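Ticket 2705: left jaw stops closing partway on thin plastic
Opened by: Gemma Gentile
Assigned to: Vichien Phuthong
Status: waiting on parts

Hi Vichien, me again! Same hand-held gripper as last month's ticket, the one we got back from Manmont with the new linkage. It's fine on boxes, fine on cups, and then I hand it a plastic carrier bag and it goes weird. The jaws come in, they pinch, and a second or two later the left one lets go a little, like it's changed its mind. The bag slides and I lose the grasp. The log says "position reached", so the software thinks everything is great.

What I've tried so far:

Restarted the controller (of course).
Ran the Jimitz calibration twice, no errors either time.
Swapped the cable with the one from Usa's unit. No change.
Raised the grip force from 36 to the max the menu lets me have. It got worse, if anything, and the motor started to whine, so I put it back.

Kamol thought it might be the bags, so this morning I stuck to the big see-through kind with the red printing, the SUGARMAN ones, pinching them and pulling down over the table.

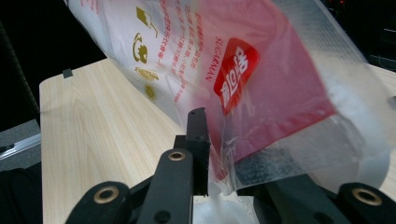
It slipped on 4 tries before lunch and then behaved perfectly for Kamol, which was annoying. I don't think it's the bags, though. If I switch off the power and wiggle the left jaw by hand there's play in it, and the right one has none. Can a pivot work loose that fast? The counter only says 400 cycles since the repair.

One safety thing, and I'd like it on the record. When the jaw lets go it sometimes snaps shut again by itself, no trigger press. It got the side of my thumb. No blood, just a rude surprise, but I've tagged the unit out and told the others to leave it alone.

Update, Tue 10 February: took the cover off with Usa on the phone. The set screw on the left pivot was backed out far enough to turn with my fingernail. Tightened it, and the play is mostly gone but there's still a bit. She thinks the bushing is worn too. Could you send one, plus a spare screw? And please ask Manmont if they use thread locker, I couldn't see any.

I still don't get the snapping shut. Log attached. The tag stays on until you've had a look at it.

Gemma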